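# Wuvgate exterior cladding – fitting guide, part 2: wall prep and first boards

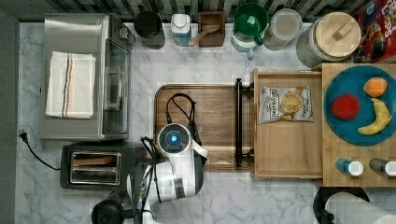

## Before you start

Part 1 covered ordering and cutting lists. If you skipped it go back, the board quantities are in there and we won't repeat them.

This part is for the Dunstan board (the grooved one). Gundel boards are thicker and need the longer screws, see part 4. Do not mix the two on one wall. They shrink differently and the lines go off after the first summer.

Two people for this. One can do it on a bungalow with short boards, but it's slow and the starter strip will fight you.

You need:

- starter strip, enough for the full run plus one spare length
- treated battens
- Vamolia membrane and its own tape, not parcel tape, not duct tape
- stainless screws from the Wuvgate fixing box
- insect mesh
- corner posts
- chalk line, long level, tape measure
- fine tooth saw
- gloves, goggles, dust mask when cutting

**Caution:** find your cables and pipes first. Outside taps, boiler flue, doorbell wire, that old aerial lead. Mark them on the wall with chalk, and on paper as well as the membrane will cover the chalk.

**Caution:** never cover a flue, air brick or vent. If one is in the way stop and ask your heating engineer or builder.

## 1. Check the wall

1. Take off everything fixed to it. Lights, hose reel, house number, trellis, brackets. Lights and sockets – power off at the consumer unit, and get an electrician if you're not sure.
2. Scrape off loose paint and render. Sound render can stay.
3. Look for damp. Green patches, white salts, soft mortar. Fix the cause before you clad. Gutter leaks are the usual one.
4. Hold the long level against the wall in several places, upright and across. Write down the hollows and bumps.
5. Bumps get knocked back. Hollows get packed out behind the batten, step 3.

Note: old timber siding underneath? Take it off. We get asked every week. Cladding over cladding voids the guarantee and you can't see what's rotting.

Note: if the wall could be asbestos cement sheet, leave it alone. Don't drill, don't scrape. Get it tested.

## 2. Membrane

1. Start at the bottom. Roll it across the wall, printed side out.
2. Fix with staples on timber frame, or with the plastic plugs on masonry.
3. Next row overlaps the one below. Upper over lower, always, so water runs down the outside.
4. Tape the joints. Press the tape hard with the heel of your hand, wipe dust off first or it wont stick.
5. At windows cut an X, fold the flaps in and tape to the frame.
6. Any tear, tape it now.

Don't leave membrane bare for long. Wind gets under it. Weather turning? Put a few battens on straight away to hold it down.

**Caution:** no ladder work in wind. A sheet of membrane is a sail.

## 3. Battens

Battens go upright, boards go across. If you want the boards upright you need the double batten method in part 5, stop reading here.

1. Mark batten centres along the wall with the chalk line. Standard spacing 300 mm. Don't stretch it to save timber, the boards will sag between.
2. Fix the first batten at one corner, plumb. Check it twice, everything else is measured off this one.
3. Put in the other corner batten.
4. Run a string between the two, top and bottom. Fill in the rest to the string. Pack behind where the wall is hollow, plastic packers only as card goes soft.
5. Extra battens both sides of every window and door, and anywhere boards will join end to end. Two battens side by side at a join.
6. Leave the bottom ends open. Leave the top open too, under the soffit. Air has to come in low and go out high.
7. Fold insect mesh round the bottom of the cavity and staple it to the battens.
8. Treat every cut end. Yes all of them.

Fixing into brick: drill the brick, not the mortar joint, wherever you can. Fixing into timber frame: hit the studs. Sheathing board on its own won't hold.

Engelhardt's tip (Timo Engelhardt, site training): number the battens in pencil as you put them up, left to right. When you come to screw boards you can call the numbers out to whoever's on the ground marking them.

## 4. Starter strip

Most callbacks come from this bit. Take your time.

1. Find the lowest point of the cladding. Stay well clear of the soil or paving – minimum is on the label in the strip packet and it depends on your ground. Splashback ruins bottom boards.
2. Mark that height at one corner. Carry it round with the level. Do NOT measure up from the ground at each end. Ground is never level.
3. Snap the chalk line across the battens.
4. Hold the strip to the line, lip facing out and up.
5. One screw in the middle of each slot, into each batten. Not tight. The strip should slide a little from side to side if you push it.
6. Leave a small gap between lengths. The strip moves in the heat same as the boards.
7. Check level again along the whole run. Out? Take it off and do it again. You can't correct it further up without it showing.

## 5. Corner posts

1. Stand the post on the corner, bottom end slightly below the starter strip.
2. Hang it from one screw at the top of the top slot.
3. Check plumb both faces.
4. Rest of the screws go in the slot centres, working down.
5. Leave a gap under the soffit.

Inside corners are the same with the other profile. They look alike in the packet, check the code on the end.

Posts too short for the wall: join with the sleeve, upper piece over lower. Put the join at the same height on every corner or it looks a mess from the road.

## 6. First boards

1. Open the packs and let the boards lie flat outside, in the shade, overnight. Flat on bearers, off the grass.
2. Mix boards from different packs. Colour varies a bit batch to batch.
3. Cut the first one. Allow an expansion gap at each end inside the corner post – use the plastic gauge in the fixing box, thick side if you're fitting in cold weather, thin side for July sort of heat.
4. Click the bottom edge into the starter strip. Work along from one end. Should snap. If it doesn't snap there's grit or a bent lip.
5. Screw through the top slot, centre of the slot, straight in, one per batten.
6. Back the screw off a touch. Board should move sideways by hand.
7. Second board clicks onto the first. Same again.
8. Stagger end joints. Never two joins in line on neighbouring rows.
9. Level check every few rows. Small errors can be lost over the next couple of boards. Big ones can't.

**Caution:** don't screw through the face of the board. It'll split sooner or later and water gets in behind.

**Caution:** cutting dust. Cut outside, mask on, sweep up after. Keep it out of ponds and drains.

Screws driven tight are the main cause of buckling. If you hear the wall creaking and ticking on a hot afternoon the boards are pinned somewhere. Start looking at the corners.

## 7. Stopping for the day

- Finish a full row, don't leave half of one.
- Tape over the top edge of the last board so rain doesn't run down the back.
- Stack spare boards flat and strap them. Not leaned on the wall, they take a bend.
- Pick up the screws. Tyres.

## Quick faults

**Board won't click in.** Grit, bent lip, or upside down. Drip groove goes at the bottom.

**Gaps opening at corner post.** Board cut short or pushed to one side. Slide it back before you fit the one above.

**Wavy wall when you look along it.** Battens not packed. Boards have to come off down to the bad spot, sorry.

**Rattle in wind.** Missed screw, normally near a window.

**Run out of boards.** Order by batch code, quote form 115 and the code off the pack end. Keep one pack end till the job's done.

## Windows and doors

Trims, sills and head flashings are in part 3. Fit the window trims before the boards reach sill height, so read it before you get up there.

Part 2 checked by Everaldo Siqueira, technical desk. Spotted a mistake, write to the desk with the page number and 30 as the guide code.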